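제목: Re: [ollura-space] 탁상용 휴지통 속비닐 규격 및 과자 봉지 배출 건
받는 사람: ollura-space 메일링 리스트
보낸 사람: 공용공간 비품 담당

지난번 문의에 답변드립니다. 인용문 단위로 답을 달았고, 규격 변경안은 뒤쪽에 따로 적었습니다. 대상은 공용 탁자에 올려 두는 흰색·회색 소형 휴지통과 여기에 씌우는 반투명 흰색 비닐입니다. 바닥에 두는 대형통은 이번 건에 포함하지 않습니다. 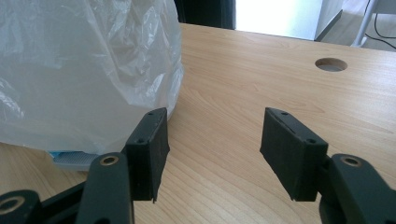
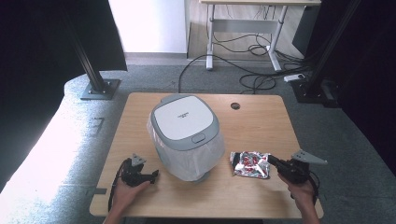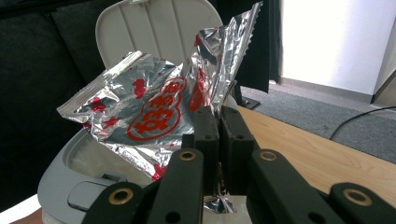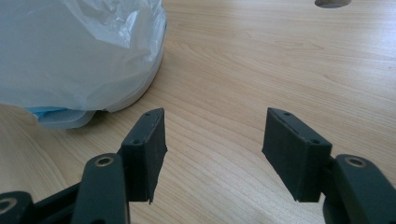 > 탁상용 휴지통에 씌운 비닐이 너무 큽니다. 통 바깥으로 늘어진 부분이
> 바닥 근처까지 내려와서 통을 옮길 때 손에 걸리고, 쓰레기를 조금만
> 넣어도 비닐이 안쪽으로 딸려 들어갑니다. 더 작은 규격이 없는지
> 확인 부탁드립니다.

규격이 맞지 않는 것은 사실입니다. 현재 쓰는 비닐은 Poslow 납품분이며 펼친 폭이 43cm입니다. 접힌 상태의 폭이므로 입구 둘레는 그 두 배인 860mm가 됩니다. 휴지통 입구 테두리 둘레는 줄자로 재어 600mm가 나왔습니다. 차이는 260mm이고, 이만큼이 주름으로 남습니다. 비닐은 신축성이 거의 없어서 테두리에 그냥 얹어 두면 마찰만으로 버티는 구조가 됩니다. 내용물 무게가 걸리면 주름이 적은 쪽부터 미끄러집니다.

길이도 깁니다. 통 깊이에 바닥 폭의 절반을 더하고 접어 내리는 여유분을 더한 값이 필요한 길이인데, 지금 비닐은 대형통 기준으로 주문한 것이라 여유분이 통 높이만큼 됩니다. 늘어진 쪽을 통 밑으로 접어 넣는 분들이 계신데 이 방법은 권하지 않습니다. 통 밑면이 비닐을 깔고 앉게 되어 탁자와의 마찰이 줄고, 한 손으로 누르는 것만으로도 통이 밀립니다.

당분간은 다음과 같이 씌워 주십시오.

1) 뚜껑을 완전히 연다. 반쯤 연 상태에서 비닐을 밀어 넣으면 경첩 쪽에 비닐이 물린다.
2) 비닐을 넣고 바닥 모서리까지 손등으로 눌러 공기를 뺀다.
3) 남는 둘레를 뒤쪽 한 곳으로 모아 한 번 꼬고 매듭을 짓는다. 매듭은 테두리 바깥에 둔다.
4) 테두리 밖으로 내린 부분은 위쪽으로 한 번 말아 올린다.
5) 뚜껑을 닫고 버튼이 걸리는지 확인한다. 버튼 주변에 비닐이 끼어 있으면 다시 편다.

매듭을 앞쪽에 두면 버튼 아래가 두꺼워져서 뚜껑이 끝까지 내려가지 않습니다. 닫혔다가 잠시 뒤 저절로 열린다는 신고는 대부분 이 경우였습니다. 버튼 고장으로 접수하기 전에 비닐을 먼저 빼고 빈 통으로 닫아 보십시오. 빈 통에서도 걸리지 않을 때만 비품 불량으로 처리합니다.

> 그리고 은박으로 된 과자 봉지를 일반쓰레기로 버려야 하는지 비닐로
> 분리해야 하는지 사람마다 말이 다릅니다. 금속으로 보는 분도 있습니다.
> 기준을 정해 주시면 안내문을 고치겠습니다.

비닐류입니다. 안팎이 은색으로 보이는 과자 봉지는 대개 플라스틱 필름에 알루미늄을 얇게 증착하거나 얇은 층으로 합지한 복합 필름이고, 금속 캔이나 알루미늄 포일과는 별도로 취급합니다. 포장 뒷면의 분리배출 표시가 비닐류로 되어 있으면 그대로 따릅니다. 수입 과자는 국내 표시가 스티커로 붙어 있거나 스티커가 떨어져 없는 경우가 있는데, 재질이 필름이면 동일하게 비닐류로 모읍니다.

조건은 내용물이 비어 있고 오염이 없는 것입니다. 부스러기와 양념 가루는 털어 내고, 기름이 많이 묻어 닦이지 않으면 종량제로 보냅니다. 탕비실에서 물로 한 번 헹구는 것까지는 요청드리지만 세제를 쓸 필요는 없습니다. 헹군 봉지는 물기를 턴 다음 넣어 주십시오. 물이 고인 봉지 때문에 비닐류 수거함 바닥에서 냄새가 난 적이 있습니다.

봉지를 딱지 모양으로 접는 것은 하지 마십시오. 부피는 줄지만 선별 과정에서 펼쳐지지 않고, 재질 확인도 어렵습니다. 기존 안내문에 접어서 버리라는 문구가 남아 있으니 개정할 때 그 줄을 삭제하면 됩니다. 대신 윗부분 접착선까지 벌려 펼친 상태로 넣습니다. 은박 필름은 구겨도 일부 되펴지는 성질이 있어서 소형통에 넣으면 뚜껑을 안쪽에서 밀어 올립니다. 이 점 때문에라도 탁상용 휴지통에는 넣지 않고 비닐류 수거함으로 바로 가져가는 쪽이 맞습니다.

정리하면 탁상용 휴지통은 종량제 대상만 받습니다. 휴지, 사용한 물티슈, 오염된 포장재, 재활용이 안 되는 작은 조각류가 여기에 해당합니다. 티백은 물기를 짠 뒤 넣어도 되지만 가능하면 탕비실 통을 이용해 주십시오.

> 탁자에 뚫린 전선 구멍으로 부스러기가 떨어진다는 얘기도 있습니다.
> 휴지통을 그 옆에 두는 게 맞는지요.

휴지통 위치에 관해서는 지금까지 정해 둔 기준이 없었습니다. 탁자는 Dekstead 제품이고 상판에 원형 전선 구멍이 있습니다. 마개를 따로 주문할 수 있는지는 Dekstead 쪽에 문의한 상태이며 아직 회신이 없습니다. 구멍 안쪽 절단면은 표면과 달리 마감이 얇을 수 있으므로 젖은 걸레를 밀어 넣어 닦지 말고 마른 솔로 털어 주십시오.

휴지통은 구멍을 덮지 않게 두고, 통과 구멍 사이에 손바닥 하나가 들어갈 간격을 확보합니다. 구멍 위에 통을 올려 두면 전선을 뺄 때마다 통을 들어야 하고, 늘어진 비닐이 구멍으로 빨려 들어가듯 끼는 일이 생깁니다. 탁자 모서리 쪽도 피합니다. 상판 모서리가 둥글게 처리되어 있어서 통 바닥 한쪽이 뜰 수 있습니다. 벽이 있는 자리에서는 뚜껑이 뒤로 젖혀지는 공간도 계산에 넣어야 합니다.

탁자 표면 청소는 나뭇결 방향을 따라 마른 천으로 먼저 닦고, 얼룩이 남은 부분만 물을 적셔 꼭 짠 천으로 닦습니다. 봉지에서 나온 기름 얼룩은 중성세제를 희석해 묻힌 천으로 한 번, 물을 적신 천으로 한 번, 마른 천으로 한 번 닦으면 됩니다. 알코올 물티슈는 반복해서 쓰면 도막이 뿌옇게 변하므로 쓰지 마십시오. 이미 뿌옇게 된 자리는 비품 목록에 위치를 적어 두면 다음 점검 때 확인하겠습니다.

> 비닐 재고는 얼마나 남아 있습니까? 규격을 바꾸면 남은 건 버리나요?

8월 재고 조사 기준으로 2,423장입니다. 버리지 않습니다. 펼친 폭 43cm 비닐은 원래 용도대로 대형통에 돌려 쓰고, 탁상용은 다음 주문부터 규격을 따로 잡습니다. 견적은 Poslow와 Ó Súilleabháin 2곳에 요청했고 조건은 동일하게 보냈습니다.

변경안은 아래와 같습니다.

- 펼친 폭: 입구 둘레의 절반에 여유를 조금 더한 값. 테두리 바깥으로 넘겨 씌웠을 때 주름이 한 손에 잡히는 정도로 한다.
- 길이: 통 깊이 + 바닥 폭의 절반 + 접는 여유. 접은 부분이 통 높이의 3분의 1을 넘지 않게 한다.
- 재질: HDPE. 현재와 같은 반투명 흰색. 내용물 확인이 되어야 하므로 불투명 색상은 제외한다.
- 바닥 접착: 일자 접착. 별 모양 접착은 새는 것은 적으나 소형 규격에서 단가 차이가 크다.
- 포장: 한 장씩 뜯는 롤 형태. 낱장 묶음은 휴지통 밑에 여분을 넣어 두기 어렵다.

재질은 LDPE로 바꾸자는 의견이 예전에 한 번 있었습니다. 질기고 소리가 덜 나는 것은 맞습니다. 다만 탁상용 통에 들어가는 것은 가벼운 휴지류가 대부분이라 강도를 올릴 이유가 약하고, 같은 두께에서 잘 늘어나 테두리에 건 부분이 처집니다. HDPE는 바스락거리지만 접은 자리가 유지됩니다. 날카로운 포장 모서리에 찢어지는 문제는 과자 봉지를 분리 배출하면 상당 부분 없어질 것으로 봅니다. 톱니 모양으로 잘린 봉지 윗단이 얇은 HDPE를 긁는 경우가 있어서입니다.

고정용 고무 밴드를 통마다 하나씩 지급하는 안도 검토했으나 보류합니다. 밴드를 테두리 아래에 걸면 비닐은 확실히 고정되는데, 교체할 때 밴드를 뺐다가 다시 거는 과정에서 분실이 잦습니다. 비닐 규격을 맞추면 밴드가 필요 없어야 정상이고, 새 규격에서도 딸려 들어가는 현상이 남으면 그때 다시 올리겠습니다.

교체 주기는 통이 찼을 때가 아니라 매일 퇴근 전으로 되어 있는데, 종량제 대상만 받는 조건이면 매일 갈 필요는 없습니다. 내용물만 대형통에 비우고 비닐은 오염되었을 때 교체하는 것으로 바꾸면 사용량이 줄어듭니다. 비울 때는 비닐째 들어 올려 뒤집지 말고 통을 기울여서 비우십시오. 비닐째 뒤집으면 다시 씌우는 과정에서 안팎이 바뀌는 일이 생깁니다. 음식물이 조금이라도 들어갔다면 그날 교체합니다.

사용한 비닐을 빼서 탁자에 그대로 두고 가는 경우가 있습니다. 새 비닐과 구분이 되지 않아 다음 사람이 다시 씌우게 되므로, 뺀 비닐은 입구를 묶어 대형통에 넣어 주십시오. 새 비닐은 롤째 탕비실 선반에 두고 필요한 만큼만 가져갑니다.

안내문 개정 때 반영할 문구는 다음 정도면 충분합니다. 줄 수를 늘리면 통 옆면에 붙일 자리가 없습니다. 뚜껑 윗면에는 원래 작은 글자가 인쇄되어 있으니 그 위에 붙이지 말고 옆면이나 탁자 쪽 받침에 붙여 주십시오.

 종량제 대상만 넣어 주세요.
 과자 봉지는 비우고 펼쳐서 비닐류 수거함으로.
 비닐 매듭은 뒤쪽에.

남은 확인 사항은 새 규격의 최소 주문 수량과 전선 구멍 마개의 지름입니다. 마개 지름은 탁자마다 같은지 먼저 재어 봐야 하는데, 버니어 캘리퍼스를 빌려 간 분은 공구함에 돌려놓아 주시기 바랍니다. 줄자로는 안지름이 정확하게 나오지 않습니다.

규격안에 이견이 있으면 이 스레드에 회신해 주십시오. 견적이 오면 같은 제목으로 올리겠습니다.

--
ollura-space 메일링 리스트
수신 설정 변경은 리스트 관리 페이지에서 할 수 있습니다.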